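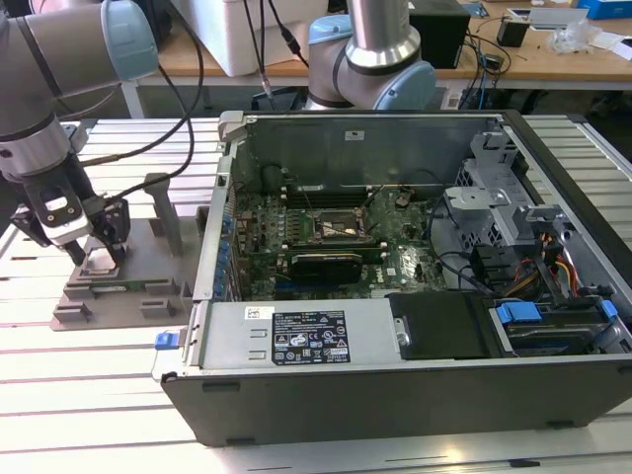
Tower on its side, panel off, CPU socket open. Grey parts fixture at left.

Ticket 901 - Dondeck tower, no POST after processor swap
Site: Grosness workshop, bench 2
Opened by: Albane Lefèvre
Assigned to: Peiyu Yin
Also watching: Hervé Lefèvre, Romain Maillard
Priority: Normal
Status: Open, pending parts
Date opened: March 11, 2026

REPORTED FAULT

Machine came back from the Furkonport office with a note saying it had been unreliable under load since January. Processor was swapped there for a spare. After the swap it powers on, fans spin, no beep, no picture, no keyboard lights. Furkonport tried two monitors and two cables before sending it over. The original processor was not returned with the machine and they can't say where it went.

User wants the data but not urgently. Drive was copied on arrival and the copy checks out, so nothing done on the bench puts the files at risk.

INITIAL CHECKS (Peiyu)

1. Mains lead swapped for a known good one. No change.
2. Power supply tested off the board with the plug-in tester. All rails within tolerance, power-good signal present. Label and barcode sticker intact, supply not opened.
3. Front panel switch bypassed by shorting the header pins. Starts the same way, so the switch is fine.
4. Graphics card removed, display moved to onboard output. No picture.
5. Graphics card refitted, all memory out. Expected a beep code for missing memory and got silence.
6. One memory module in each slot in turn. Silence every time.
7. Clock battery measured, a bit low, replaced. Settings cleared with the jumper. No change.

Item 5 is the useful one. A board that won't complain about missing memory is usually not getting far enough to look for it, and that puts the suspicion on the processor, the socket or the board's own regulation. Cooler removed, old paste cleaned off, retention frame released, processor out.

Capacitors on the rear edge checked by eye and with a fingertip. Flat tops, no residue at the base, no lean.

SOCKET AND PROCESSOR (Peiyu)

The socket is the type with the contacts in the board and flat pads on the processor, so any damage from a careless swap will most likely be on the board side. Went over it under the magnifier with the lamp low and from two directions. One contact near a corner sits slightly out of line with its neighbours. It isn't folded over and isn't touching the next one. There was also a smear of grey paste on the inside of the frame, well away from the contacts, and a short fibre across one row. Fibre lifted out with the soft brush. Paste taken off the frame with a swab and alcohol, left to dry with the frame up.

Contact nudged back with a fine needle. It now lines up from both directions. I'm not fully happy with the height of it but I would sooner leave it than work it again. 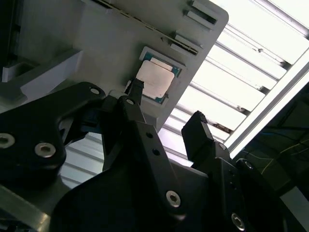
Loose processors are where we have lost the most parts on this bench, and the rule in the Grosness workshop is that they don't get put down on the bench top, on a rag or on the edge of the case. They go in a fixture. The grey plate has a recessed holder with a raised border, and the chip sits in that with the metal heat spreader facing up, so the pads underneath are kept off the bench surface. Anyone picking a processor up by hand should take it by the edges of the substrate. If a pad gets touched, clean it before it goes anywhere near a socket.

Pads on the spare were inspected before it went in the holder. No scratches through the plating, no burnt spots, faint witness marks from the contacts across the whole field except for one patch at a corner. The patch is on the same corner as the contact that was out of line. That fits with one contact not reaching its pad, but I have seen patchy marks on machines that ran perfectly well, so I'm recording it as consistent and no more.

Part number of the spare checked against the board maker's list. Supported, but only from a later firmware revision than the one on the sticker next to the memory slots. The sticker may be original and the firmware may have been updated since. No way to read the running version while the machine won't start.

COMMENT - Romain Maillard

Sticker on those is never right. We updated the whole Furkonport batch when they were first rolled out, or were meant to. Check the asset sheet, column for firmware. If it's blank then that machine was missed.

COMMENT - Peiyu Yin

Asset sheet checked. Cell is blank for this one. The machines either side of it in the list are filled in.

So there are two live explanations: socket contact, or firmware too old to recognise the spare. Both give the same symptom. Need a processor that the original firmware definitely supports.

COMMENT - Hervé Lefèvre

There's a Barbier refurb in the storeroom with the same board, drive pulled, due for recycling. It was working when it was retired. Processor in that one will be an early model and should be fine on old firmware. Take it, I've marked it as donor on the sheet. Please put the cover back on the carcass afterwards, the last one was left open on the floor and filled up with dust.

WORK DONE, SECOND SESSION (Peiyu)

Donor processor removed from the Barbier machine. Old paste cleaned off with alcohol and lint-free wipes. Pads good. Spare moved to a labelled antistatic bag, "901 spare, not proven", and put in the parts drawer.
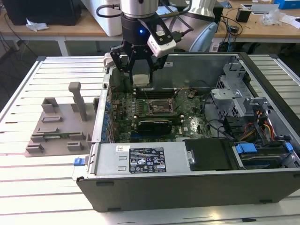 Small loose parts need the same discipline as the processor while the socket is uncovered. The contacts are exposed across the whole square whenever the frame is empty, and anything dropped from above the board has a fair chance of finding them. With the tower lying flat and its interior facing up, the socket is near the middle of the board and the graphics card is directly in front of it, so it is easy to be working at the rear of the board and pass a part straight over the contacts. Bring parts in from the rear expansion bracket side, past the row of blue capacitors, and keep them on that side. The thin wires crossing from the socket area to the right of the case should also be moved clear before the frame is closed. I caught one under the cooler foot on an earlier job and it took a good while to find.

Left to do before power goes back on:

- Wires clear of the socket and tied back toward the drive cage.
- Second look at the corner contact under the magnifier.
- Donor processor in, notches matched, no downward pressure. Frame closed with the lever only.
- Fresh paste, cooler on, screws in a cross pattern, a few turns each.
- Both processor power and main board power connectors pushed home.
- One memory module only, slot nearest the socket.
- Graphics card out for the first start. Onboard display.

COMMENT - Albane Lefèvre

Can you leave the drive disconnected for the first start as well? If it does come up I don't want it trying to boot a system that may be half updated. Power lead off is enough, no need to slide the drive out with the blue handles.

COMMENT - Peiyu Yin

Will do. Added to the list.

COMMENT - Loïc Chevalier

Question from the purchasing side. If it's the board, what does a replacement look like?

COMMENT - Peiyu Yin

Complete donor board out of the Barbier machine, no cost apart from bench time. Buying new for this model isn't sensible, the form factor is slightly off standard at the rear panel and a generic board would need the bracket cut. If the donor board is also no good I would retire the machine and put the copied data on a replacement.

COMMENT - Loïc Chevalier

Fine. No order from me then, except the paste. You're down to one syringe according to the drawer count. Anything else?

COMMENT - Peiyu Yin

Two things. Lint-free wipes, box of 100. And a set of socket covers if the supplier has them. The plastic caps that come with new boards get thrown out and then we have nothing to put over an open socket overnight. A pack of 16 would do the workshop for years.

COMMENT - Loïc Chevalier

Wipes and paste ordered. Covers are on back order, I've asked them for a date.

DECISION TABLE FOR NEXT SESSION

Starts with donor processor, all normal: contact is good, firmware is the fault. Read the version, update, refit the spare, retest with full memory.

Starts with donor processor but one memory channel is missing: corner contact is suspect. Do not bend it again. Go to donor board.

No start, missing-memory beep now present with memory out: processor is running. Work through memory and display from item 4 again.

No start, silence: donor board.

In the first case the machine still needs a proper load test before it goes back, given the January complaint. That complaint came before the swap, so a clean start won't close it. Four hours under load with the side panel on, temperatures logged, then memory test overnight.

OPEN ITEMS

Furkonport to say what "unreliable" meant: freezing, restarting or shutting off. Asked, no answer yet.
Furkonport to look for the original processor.
Romain to check whether any other cells are blank in the firmware column.
Cover back on the Barbier carcass - done, Peiyu.

Ticket stays with Peiyu. Next update after the donor processor is fitted.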